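发件人：Jae-hoon Cheon
收件人：furkeo-teleop 邮件列表
日期：12/08/2025
主题：Re: 餐厅场景遥操作，右臂老是跟丢

Arvo，各位，

赶着出门，先回要紧的，格式乱请见谅。

Arvo Miettinen 写道：
> 我这边用 Miltura 手柄带两条臂，仿真里那个餐厅场景，
> 目标是桌上的白碗。左臂没问题。右臂从桌子下沿往上抬的
> 时候经常一顿，然后突然跳一下，录出来的轨迹根本没法用。
> 昨天录了 16 条，废了 11 条。是手柄的事还是映射的事？
> 另外 Jana 说要重新标定，真有必要吗？
> 还有，示教的时候你们看头部视角还是第三人称？

先说跳的问题。我觉得不是手柄。你看一下离合键松开那一下的日志，如果末端目标位姿和当前位姿差得大，再按下去它就会一步追过去。默认是不做插值的，要在 Kumosine 的配置里把 resume_blend 打开。我这边开了以后没再跳过。

顿的那一下另算。多半是夹爪离桌沿、桌腿太近，碰撞检查把指令拦了，你手还在往上走，误差就攒起来了。然后一放开就跳。两个毛病叠一起，看着像一个。
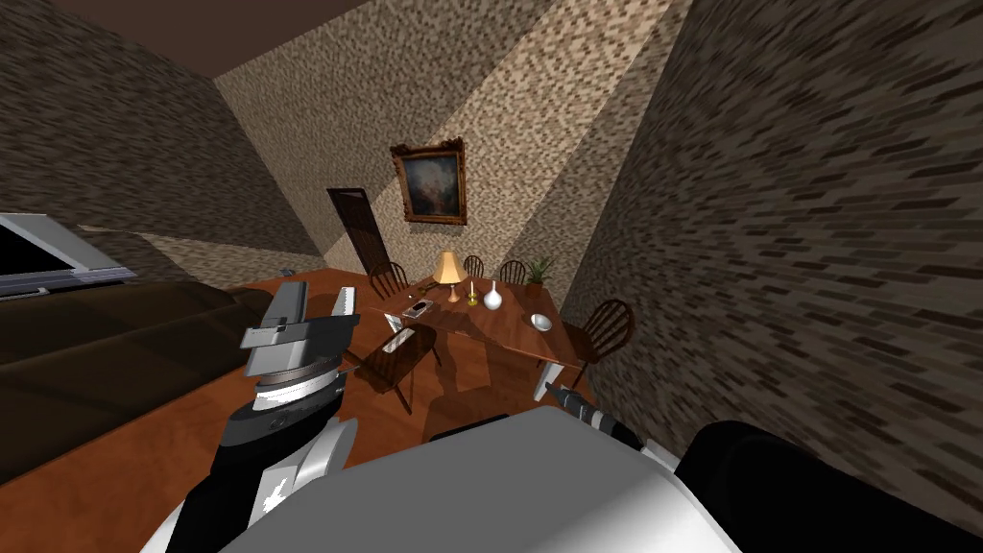
所以右臂起手别从桌沿底下走。先往后收，抬过桌面，再往前伸。慢一点没关系，回放的时候可以提速，但是录进去的停顿很难剪干净。我以前图省事剪过，学出来的策略走到那一段就发呆，白训练了一晚上。

标定：Jana Kohlhase 说的是真机那套，仿真里不用。仿真里只要确认手柄零位，两条臂都回到初始姿态再按开始就行。别一边回零一边按，我干过，左右手坐标系会差一截，当时还看不出来，回放才发现。

视角的问题。我一直用头部视角，跟策略看到的保持一致。第三人称操作是舒服，但是你会不自觉地用到机器人看不见的信息，比如碗后面还有多少空，录出来它学不会。头部相机歪一点我倒不太管，姿态有点变化对训练反而好，前提是桌上的目标一直在视野里。手臂挡住碗了就停一下，把肘往外让，再继续。

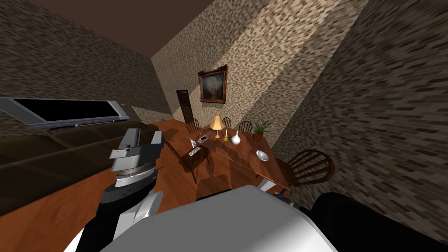
碗口那个抓法再说一句，夹爪竖着下去夹碗沿，一根手指在里一根在外，不要从两侧抱。碗太浅，抱不住的，一合就滑走。合爪之前停半拍，让标注脚本能切出“接近”和“抓取”两段。Waltraud 的脚本是按末端速度切的，你一路不停它就切不开，最后整条算一段，她还得手工改，她已经在抱怨了。

还有摆放随机化，先别开。先在固定布局下录 3 组干净的，能稳定回放了再开，不然你分不清是操作的问题还是布局的问题。灯和花瓶那边尤其烦，随机一开经常靠到碗旁边，夹爪下不去。

失败的条目不要删！！改个后缀留着，Dexter 想拿来做恢复动作的数据，就是抓空了以后怎么退回来那种。你那些废的里头说不定有一部分他能用，直接问他吧。

Albers 那台机器的盘快满了，录之前看一眼剩余空间，写满了它不报错，只是后半截没有，我上次就这么丢了 2 条。

配置文件我晚点发，现在手边没有。resume_blend 你先自己试试，值不要太大，太大了手上会有拖泥带水的感觉，反而更南控制。改完录一条把日志贴上来就行，视频不用发，太大。

Jae-hoon

--
furkeo-teleop 邮件列表
退订请发空信，主题写 unsubscribe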